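I've been meaning to tell you about the supper swap, because it has completely taken over my Saturday evenings (no complaints!). You cook one big pot of something, bring it along to Sero, the café on the corner, and go home with portions of everyone else's. I took my lentil stew last time and came back with a fish pie and a very good goulash from Igor Říha.
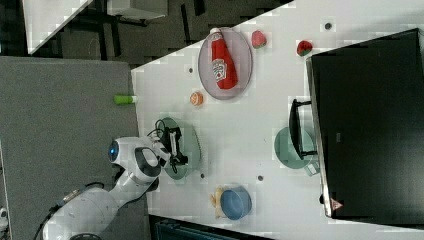
Igor won't part with the recipe, but he did tell me he cooks it for three hours with the lid on and never stirs it once – I'd have burnt the lot! Anyway, the next swap starts at 6.30 and there's room for 15 cooks, so do put your name down at the counter if you fancy it. Bring your own tubs, and please write on the lid what's inside.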